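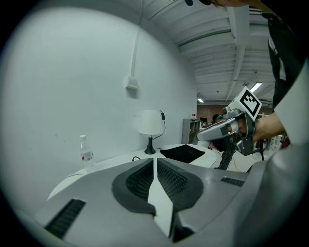 21st June

Gripper comparison, day one. Okay, so I went in fully expecting to like the Wondari pads better and now I'm not so sure! They grab great on anything with a flat side, but the Bostumance set felt kinder on the wrist (mine was complaining by lunch, and we'd only done the first 200 grasps).

Plan is 300 per set, same objects, same order, then swap hands and do it over. Two things to fix before we go on:

The Finside controller dropped its connection 5 times, always right when both grippers closed together. Smells like a power thing to me. I'll try the other hub first, and please don't update the firmware until I have!

Marker tracking gets jumpy when I tilt the cube too far toward the lights. Might just need a slower wrist, might need a recalibration. Last one was in December, yikes.

Also, whoever has the 2 mm hex key, I need it back. Pad screws on the left side are working loose again.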